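Unit 4: Profiled sheet and thin-gauge cladding
Course notes, G. Mogensen. Section 4.3 revised by Thoa Quách.

4.1 Why sheet is profiled

Flat sheet of small thickness has very little bending stiffness. Forming ribs moves metal away from the neutral axis and raises the second moment of area in the direction parallel to the ribs. Across the ribs the gain is negligible, and the sheet can be flexed by hand. Span tables therefore always assume ribs running from support to support. Read the table heading before the numbers.

Notation: t is base metal thickness, d is rib depth, p is pitch (crest to crest). Coating is excluded from t in all calculations in this unit.

4.2 Surface and light

Bare metallic finishes show every departure from flatness. Each ridge returns a narrow highlight and each groove a darker stripe, as on the silver wall behind the mounting board. Colour from nearby objects is also picked up. For this reason, inspect for dents under raking light, and do not judge colour match on profiled samples. Use a flat coupon.

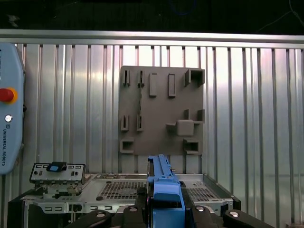
4.3 Fixing

Crest fixing keeps the fastener out of the water path but can crush the rib if overdriven. Valley fixing gives a stiffer connection and is normal for walls. In the Siltham worked problem, wall sheets are valley-fixed at 300 mm centres along intermediate girts, with an edge distance of 40 mm. Side laps are stitched separately.

Do not mix aluminium sheet with plain steel screws. The galvanic couple is covered in Unit 6.

4.4 Thermal movement

Free expansion is the product of coefficient, length and temperature change. For a steel sheet 2,000 mm long, take the coefficient as 12 × 10^-6 per °C and a change of 50 °C. Movement is 1.2 mm. Repeat for aluminium at 24 × 10^-6 and compare with the clearance in the hole.

Tutorial problems

1. Derive I for a trapezoidal rib in terms of t, d and p. State where the thin-wall assumption enters.
2. Rework the Siltham wall with crest fixing.
3. The Jodska shed has a girt spacing of 872 mm. Find the mid-span deflection under the wind load in Table 4.2, treating the sheet as simply supported.

Solutions go up in August.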